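Terry cloth

Terry cloth, also terry toweling. A woven fabric with loops of yarn standing up from a flat ground. Used for towels, robes, blankets, bedspreads. Usually cotton. The loops add surface, so it soaks up more water than plain cloth.

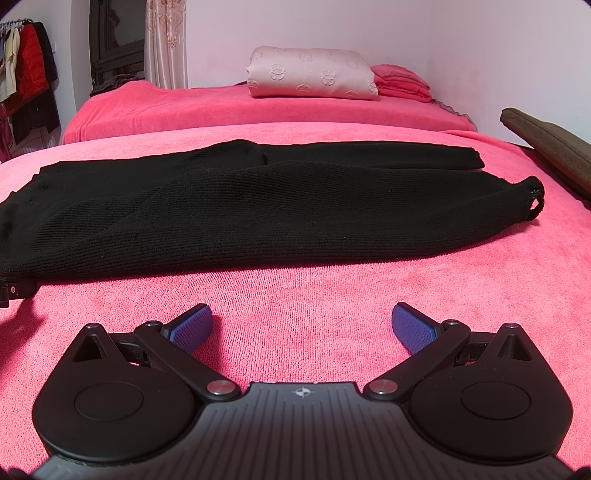

Made with 2 warps, one tight for the ground and one slack for the pile. Uncut loops are true terry, sheared ones are velour. Shearing gives a softer feel but dries a bit worse.

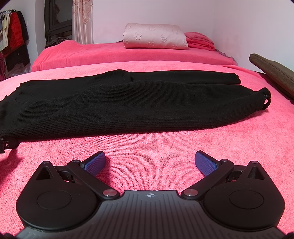
Care: wash at 30 degrees, no softner. Snagged loops get cut, never pulled. See also: Chenille, Huckaback.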